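Paper Wasps Around School Buildings: Nest Sites, Complaints and Low-Cost Prevention
Student Project Report
Environmental Science, Ulbridge
Submitted September 3, 2019

Summary

This report looks at where paper wasps build nests on school buildings and what can be done to keep them away from doors and lunch areas without spraying. We walked the outside of the Ulbridge and Susberg buildings, marked every nest we found on a floor plan, and read through the maintenance requests that mentioned wasps. Most nests were under roof overhangs and inside open metal railings. We recommend closing railing ends and checking overhangs early in spring.

1. Background

Paper wasps make nests from wood fibers that they scrape off fences, benches and dead plants and mix with saliva. The nest is a single open comb that hangs from a short stalk. It has no outer cover, so the cells can be seen from below. In most places with cold winters the nest is used for one season. Mated queens spend the winter in cracks and under bark, and each spring they start new nests.

Paper wasps eat nectar and hunt caterpillars and other soft insects to feed their young. Gardeners often want them for this reason. They are less likely to bother people at lunch than yellowjackets, but they will sting if the nest is bumped or if someone gets too close to it.

A wasp can be told from a bee by its narrow waist and smooth body. Paper wasps fly with their long back legs hanging down. At rest they fold their wings lengthwise, so the wings look thin. Color is less useful, as there are yellow, reddish and very dark kinds. We put a short identification page at the front of our field binder, because in the first walk two of us wrote down mud dauber nests as paper wasp nests and we had to go back and fix the map.

The parts we used for identification were the antennae, the thorax, the legs and the wings.

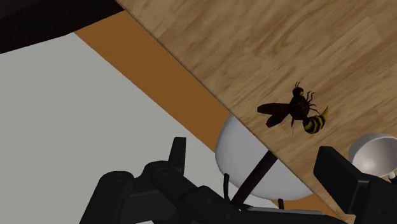

2. Method

We divided each building into wall sections using the fire exit plans. Each section was walked once in the morning, when wasps are slower. We stayed at least 9 feet from any active nest and used binoculars for anything above the first floor windows. For each nest we wrote down the wall section, the surface it was attached to, the direction the wall faced and whether wasps were on it.

Old nests were included. A nest left from last year still shows that the spot was suitable.

We also got permission to read the maintenance log. It had 826 entries for the period we asked for. We searched it for the words wasp, bee, hornet and sting. The log does not always say what kind of insect it was, so we treated all of these as one group.

3. Results

We mapped 80 nests at the two sites. Susberg had more than Ulbridge. It is the older building and has wide overhangs with open corners. Ulbridge has flat walls and few places to hang a nest, but the stair railings by the gym are hollow tubes with no end caps, and wasps were going in and out of several of them.

South and east walls had more nests than north walls. This matches what we read about wasps picking warm spots that get sun early in the day. The west wall at Susberg is shaded by trees and had very few.

The log entries did not line up with the map as well as we expected. The largest group of nests is on the back wall of the Susberg shop wing, where people rarely walk, and it had no complaints at all. Most complaints came from the main doors and the bike racks.

4. Prevention

We compared three options.

Spraying kills the nest but has to be repeated, and it leaves residue near doors.

Decoy nests are paper bags sold with the idea that wasps avoid other colonies. We hung Prorkance decoys at one door and left another door alone. New nests were started at both, so we do not recommend them based on our small test.

Sealing costs more at first. Hamdan gave us a price of $466 for end caps and mesh for the railings and the worst overhang corners, not counting labor. We think this is the best choice for the doors.

Nests on the shop wing can stay where they are.

5. Limits of the project

Each section was walked only once, so nests started later were missed. We could not see the roof. The decoy test used one pair of doors, and those doors do not get the same amount of sun.

6. Next steps

The caps should go on in November, after the nests are empty. A second walk in spring using the same wall sections would show if the railings stayed clear. The floor plans and blank survey sheets are in the binder in the science office.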